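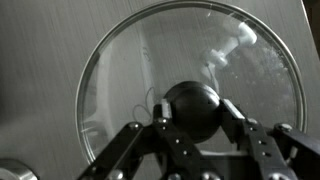 4. Recording demonstrations

This section assumes you have bolted down the Noro arm, got through calibration in Section 3, and made peace with the results. You will now show the arm how to do things in a kitchen, over and over, until the learning system has enough examples to try for itself. Most of the work is putting things back where they were.

A single recorded attempt is called an episode. A group of episodes with the same goal is a task. Ostiva, the recording software, saves an episode when you tell it to and at no other time, including the times you were sure you'd told it to.

4.1 Before the first episode

1. Turn on the arm and wait for the status page in Ostiva to show every camera as live. A stream that says "live" can still be frozen. Wave a hand in front of each lens and watch the matching window.

2. Open the gripper all the way, close it all the way, and open it again. If the finger position shown in Ostiva doesn't follow, stop and repeat the gripper check in Section 3.

3. Set out the items listed on the task card. Leave the usual kitchen clutter where it lives. A model trained on a spotless counter will be baffled by its first kettle.

4. Type the task instruction exactly as the card has it. "Put the lid on the pot" and "put lid on pot please" are stored as separate tasks, and manners will cost you an afternoon of merging.

5. Choose a free episode number. Ostiva offers the next one. Accept it.

Caution: Keep your hands and sleeves out of the arm's reach whenever the motors are enabled. The stop button goes beside your free hand, and "I know where it is" is not a place.

4.2 Recording an episode

1. Move the arm to the home pose using the button. Don't drive it there by hand and call it close enough.

2. Press Record and hold still for two seconds. The recorder trims the start of each episode and needs something dull to trim.

3. Carry out the task at a steady pace. Go a little slower than you would with your own hands and a good deal slower than you will want to go by mid-afternoon.

4. Make each grasp on purpose. If you're lifting a lid by its knob, line up over the knob, come down, close the fingers, and pause before lifting. The pause gives the model a clear moment between "reaching" and "holding", which otherwise smear together.

5. When the goal has been met, open the gripper, back away from the item and hold still again.

6. Press Save or Discard. There is also a button marked Later. We have asked for it to be removed.

Note: A small fumble followed by a clean recovery is worth keeping. Mark it "recovered". A long fumble followed by muttering should be discarded. The microphones are off by default, for which everyone is grateful.

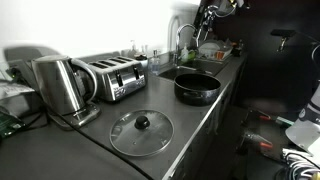

One operator wrote to us after the last edition to complain that the line between a fumble and a failure was left to taste. "I keep everything where the lid ends up on the pot," the letter went on, "and my partner on the other shift bins anything with a second try in it. We are training two different robots." It was a fair complaint, and the rule is now this: one extra try at a grasp is a recovery, and anything past that is a discard. If the item leaves the counter, the episode is a discard even if you catch it. Particularly if you catch it.

4.3 Resetting between episodes

The reset is where good datasets quietly go bad. People get bored and put the pot back in the same spot each time, and the model learns that pots live in that spot, with the confidence of a cat at a cupboard door.

1. Disable the motors before reaching in.

2. Return every item named on the task card to the starting area. Starting areas are given on the Gamine layout sheet for your kitchen.

3. Within that area, change the position and the angle. Turn pot handles. Slide lids nearer to the edge of the area, then farther from it.

4. Move one or two items that have no part in the task. The model needs practice at ignoring things.

5. Step back, check the camera windows for your own elbow, and enable the motors.

Caution: Don't set a clear lid down on bare steel and assume the model will find it as easily as you do. Glass against metal is hard to pick out, and the task cards for lids ask for extra episodes for that reason.

4.4 Lighting and soft items
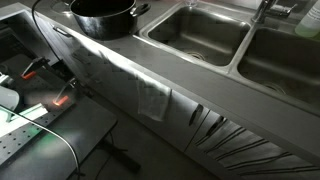
Variety in the surroundings counts as much as variety in the task. Record some episodes with the room lights full on and some with them down, and log which was which in the lighting field. Do the same with anything that changes shape when handled. A towel folded over the front edge of the counter, to the left of the sinks, will fall in different creases every time it's hung there, and you should let it. Don't smooth it out or square it up between episodes. If you catch yourself folding it in thirds, take a break.

Note: Steel sinks and counters throw back highlights that can look like objects in the wrist view. Leave them in. If a highlight washes out the item itself, shift the item a little before you record. Moving the lamp means repeating the camera check, and you'll like that less.

4.5 Working inside containers

Tasks that send the gripper down into a pot produce more discards than any other kind. The rim gets in the way of the fingers, the pot walls hide the item from the side cameras, and the operator leans forward as if that would help.

1. Come in from above with the fingers already narrowed enough to clear the rim on both sides.

2. Watch the wrist view on the way down. The outside view will tell you that you're in the pot. It won't tell you much about what's happening in there.

3. Close the fingers slowly. If the pot starts to turn with the gripper, you have hold of the pot.

4. Lift straight up until the fingers are clear of the rim, and only then move sideways.

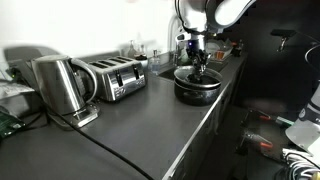 5. Release over the target, back away, and save as in 4.2.

Caution: If the gripper jams against the inside of a container, don't pull harder. Press stop, disable the motors, and free it by hand. The pot will survive. The finger linkages are less forgiving and come in a spares kit that takes its time arriving.

4.6 Checking and sending off

1. Play back the first and last episodes of every batch before you leave the room. Look for frozen streams and missing gripper data.

2. Fix any wrong instruction text now. Once a batch has gone to Atinga for training, the text is locked.

3. Leave gaps in the numbering alone. A discarded episode keeps its number and the next one moves on. Episode 1519 in the shared set was once "tidied" by hand, and every index after it pointed to the wrong video until the set was rebuilt.

4. Press Upload and leave the recording computer switched on until the batch shows as received. Closing the lid of the laptop counts as switching it off.

5. Park the arm in the home pose and disable the motors. Then wash the pot, if it was your turn.

Section last revised 30/11/2021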